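# Looking After a Gripper

A gripper is the part of a robot that holds things. The one in this explainer is a Vokstead. It has two black fingers, one on each side, and its job is to work with a small yellow organizer that has six clear drawers.

Before any work starts, the fingers are opened wide. The gap between them must be wider than the thing to be held. If it is too narrow, a finger will push the organizer across the table.

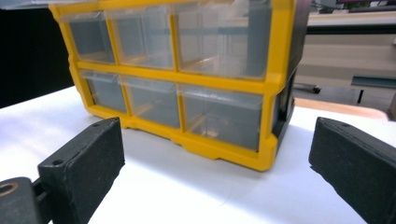
**Why do the fingers have to be checked so often?**

Small screws can work loose when a machine moves back and forth many times. A loose finger tilts, and then it presses harder at one end than at the other.

The check is done every 600 cycles. One cycle is one close and one open. The steps are always in the same order:

1. Turn off the power.
2. Try to wiggle each finger by hand. It should not move.
3. Tighten any loose screw with the small key.
4. Wipe the inner faces with a dry cloth. Dust makes them slip.
5. Turn on the power and set the fingers to open.

An adult does steps 1, 3 and 5.

The finger faces are rough on purpose. Rough surfaces grip better than smooth ones - the sole of a sneaker works the same way.

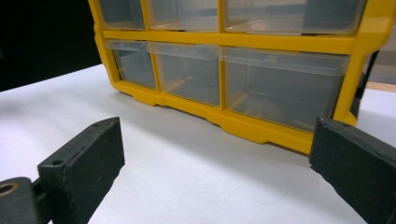

Anayeli Ledesma

Each check goes in the logbook with the cycle number beside it. The last pair of fingers was changed at cycle 1184, when one face had worn smooth. Worn fingers are replaced as a pair, so that both sides grip equally. The new pair starts again at zero, and its first check is at 600.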